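2018-08-17 — glue notes, end-grain joints

Second round with the Desach sample. The claim on the leaflet is that it bonds end grain "as strongly as long grain", with no sizing coat and a clamp time short enough to make you suspicious. I was suspicious in April and I still am.

What I did: cut beech offcuts from the Bramside batch, paired them end to end, glued 5 pairs with Desach and 5 with the ordinary yellow glue we always buy. Same clamps, same shelf. Dorothy Ellwood wanted a third set sized with thinned yellow glue first, which is the old way and a fair comparison, so I did 4 of those before the good offcuts ran out. Yes, I know, uneven sets. Write it on my headstone.

Broke them over the edge of the bench with the hanging weight. Crude, but the same crude for all of them.

- Plain yellow: failed early, clean glue line, hardly any fiber pulled.
- Desach: better than plain yellow. Two of them also failed clean, at loads I'd call embarrassing. The other three held on a good deal longer.
- Sized yellow: all four beat the Desach average. One beat every Desach joint.

So the new stuff does something. Whether it does what the leaflet says is another matter. A spread that wide in five joints tells me either my gluing is sloppy or the glue is touchy, and the yellow pairs were glued by the same sloppy hands and came out close together. Dorothy thinks the shelf was too cool for it. Maybe. The leaflet doesn't mention temperature anywhere, and if it matters that much it should.

Also no idea what "100% cure" is supposed to mean on the tub. Measured how? Kuipers sent the tub (lot 3263) and I've asked them for the test sheet. They sent the leaflet again.

Small blocks next. Less leverage, so I'll need a different jig, and I'd like to look at face grain on little square stuff before anyone here starts gluing up toy sets with it.

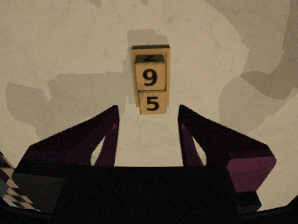 Numbered blocks, 9 and 5, from above. Rendering.

Zakeo's finish is still on the list but I'm not mixing two unknowns. If the oil creeps into the glue line we'd never know which one to blame.

To do:
- repeat Desach with the shelf heater on, and log the temperature this time
- full sets, same number each, cut before I start
- ask Kuipers again, by phone
- scrape the bench edge, there's a dent in it now

Dorothy is keeping the broken pairs in the tin by the vise. Please don't burn them.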